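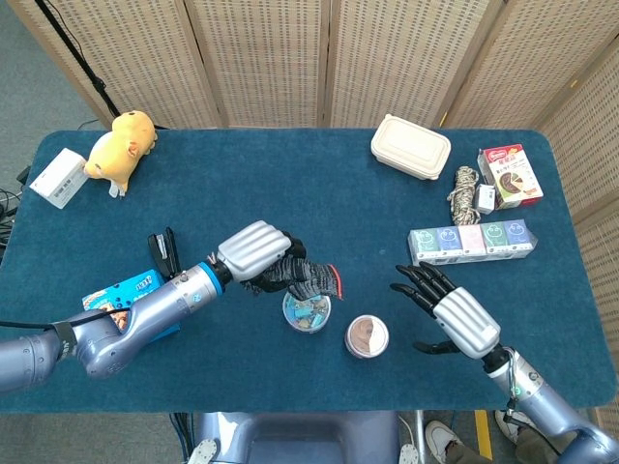 How do I get a felt table cloth clean when it can't go in the washing machine?
Brush it dry first, always in one direction, then go over it with a lint roller and treat only the spots with cool water and a little wool soap.

Forum: Home and Household > Tables, covers, screens

bmazurek
I want to ask a second thing to this. My cloth is 120 cm wide and I have it over a big table where the whole family puts things down: soft toys, rope, biscuit boxes, packets of tissues. By the evening it is full of small fibres. Is it better to clear the table every day, or can I leave the things and clean between them?
Bogdan Mazurek

teapot_81
Clear it. Crumbs go under the boxes and you press them in when you lean on the table. It takes me two minutes with a tray.

Dudek
I don't agree with every day. Felt becomes thin if you brush it too much. I had one from Cusano and after one winter of daily brushing there was a pale place in the middle. Once a week is enough, and pick up the crumbs by hand.

bmazurek
Thank you both. The rope is the worst, I think. It leaves short hairs and the roller does not take all of them.

modo_home
Put the rope in a cotton bag or in a box with a lid. An old food container is good if the rope is not too thick. For the hairs which stay, use a rubber glove, slightly damp, and stroke towards the edge.

teapot_81
Slightly damp is how I got a ring on mine. Please try it first on the part which hangs down.

modo_home
Then your glove was wet. I wring it in a towel before. But yes, try it on the hanging part, I agree with this.

Dudek
Also look where the table stands. Mine was in front of a folding screen with woven panels, and the dust sat in the weave and came down on the cloth each time someone moved the screen. I vacuum the panels now with the soft brush, from top to bottom, and then I do the cloth.

bmazurek
This I did not think about. I have such a screen also, I bought it in April at the market in Mascombe. I will do the panels tomorrow morning and write again.

karla162
Can the screen be wiped? I have pale wood and woven panels and I am afraid of stains.

Dudek
The wood yes, with a cloth almost dry. The woven part I only vacuum.

bmazurek
I did it. A lot of dust came out from the lower panels, the upper ones were nearly clean. The rope is in a bag now. I will brush the cloth once a week for a month and see if the middle stays the same colour.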